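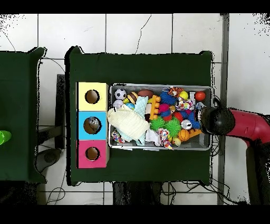 pludeck_dave
Živko Halilović would tell you to throw the grasp ranker out and just pick whatever is on top. I'm starting to agree with him. How many candidates are you scoring per cycle?

mesh_bin_blues
594 before filtering, 11 after. Then the planner rejects 10 of those because it thinks the wrist will hit the rim of the bin. The survivor is usually the rope toy, and the segmenter believes the rope toy is four objects.

kuvberg
Four is generous. Mine splits anything with a pattern on it. Are you running the collision check against the raw cloud or a fitted box? Mesh walls come back as confetti on most depth cameras, so the planner sees rim everywhere.

mesh_bin_blues
Raw cloud. I was told it was "more honest."

kuvberg
Fit a box. Five planes, 20 mm of padding, done. Subtract anything within the padding before you build the octree.

skumusau_
Disagree with the padding. At 20 mm you lose every ball that's sitting against a wall, and in a full bin that's a lot of your inventory. Drop the padding to 5 and slow the last bit of the approach. You have a force threshold, use it.

kuvberg
I like my gripper and would prefer not to use it as a bump sensor.

skumusau_
It's a bump sensor whether you like it or not – yours just reports by email from the repair shop.

pludeck_dave
Back to the ranker. Cloth and hard objects shouldn't share a score. A tennis ball has maybe two sensible grasps and a bunched cloth has hundreds of mediocre ones, so the cloth wins on volume. Normalize per segment, keep the best three from each.

mesh_bin_blues
That needs segments I can trust. See rope toy.

pludeck_dave
Merge by color histogram first. Ugly, but it's in the Mladenović branch and it runs.

mesh_bin_blues
Tried the box fit with 5 mm. Planner now rejects 2 out of 11. Top pick is still the rope toy. Trying the merge after lunch.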